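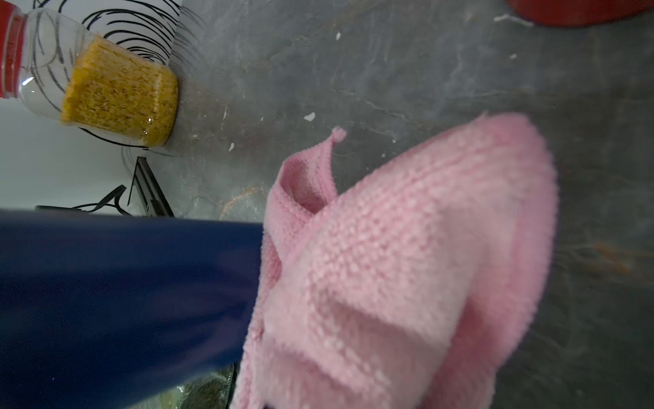 The pink cloth, September, evening

I want to write this down before I sleep, while I still have it in order. All afternoon I was thinking about one question, if a machine can already do the small work of a kitchen. I do not mean the dishwasher. I mean the things my mother did with one hand while she talked on the phone.

A cloth is harder than I believed. A bottle has one shape and it keeps this shape. A cloth has a new shape each time somebody touches it, and so the machine must look again and decide again. I folded 50 kitchen towels this morning at Destar and I cannot remember one of them.
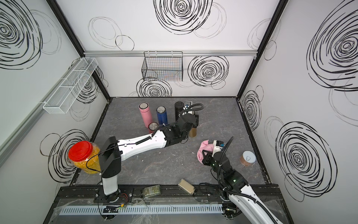
Two arms, one pink cloth, and the bottles at the back.

I talked about it with Melahat at dinner. I said that two arms are better than one for such work, as with us. One holds and the other one pulls.

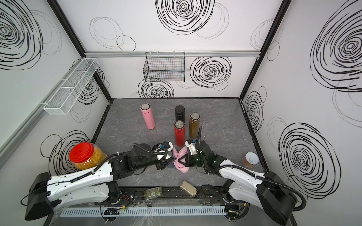
Melahat answered that she would not pay 300 for a thing that folds, but she would pay it for a thing that knows when the cloth is dirty. Folding, she told me, is the part she likes, with the radio on.

I had no good reply. Maybe she is right – the deciding is the work, and the hands come after. But my own hands hurt at night now, and I would give the folding away gladly.

For bottles I have more hope. To take one from between the others and put it on a shelf, this is a task

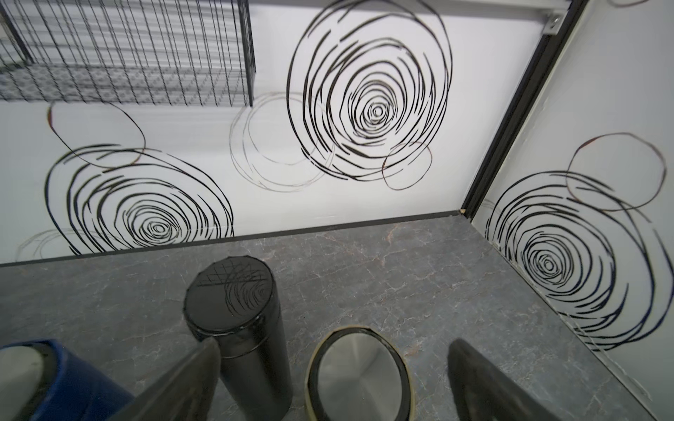
with a clear end, and at the shop we do it for hours. Stelios thinks our shelves will go to machines first and the towels much later. I think the same, though I did not tell him so.

Tomorrow I must ask Şükran for the key to the back room, and buy thread.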